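Card Sorters Wanted at Dullora

Do you like putting small things where they belong? Dullora is looking for people to join our card and holder sessions, and we'd love to hear from you!

The work is simple and oddly soothing -- a red card holder, a little green basket and a marble-patterned tabletop to work on.
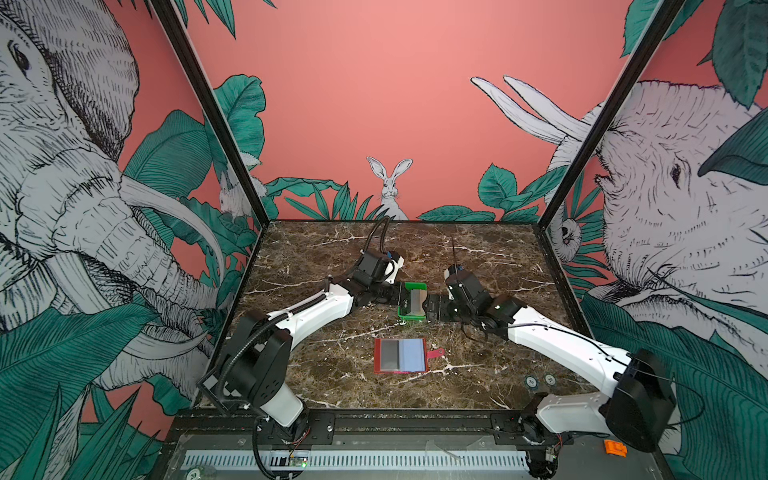
You don't need any experience. Patience helps, and so does a fondness for stationery (Noeline Costigan, who runs the sessions, has plenty of both).
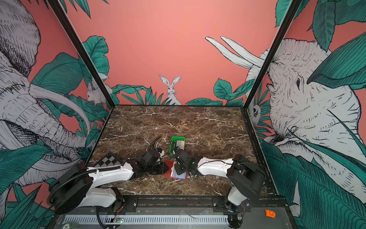 What you'll be doing

Opening the holder, turning through the clear sleeves, closing it again and trying different places for it on the table. We want to know how people like to handle a thing this small, and which habits they fall into.
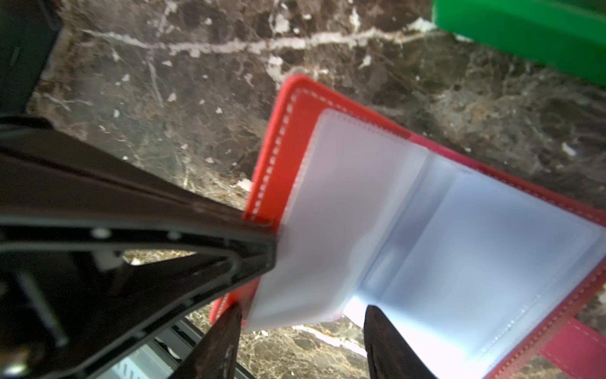
Sleeves can cling together, so take all the time you like. There's tea in the break, and the jungle mural is a cheerful thing to have behind your work.
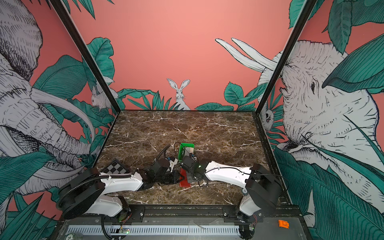

Each session lasts 100 minutes, in the morning or the afternoon. Write to Digby Henare at the Dullora front desk by 11/14/25 and tell him which suits you. First-timers very welcome!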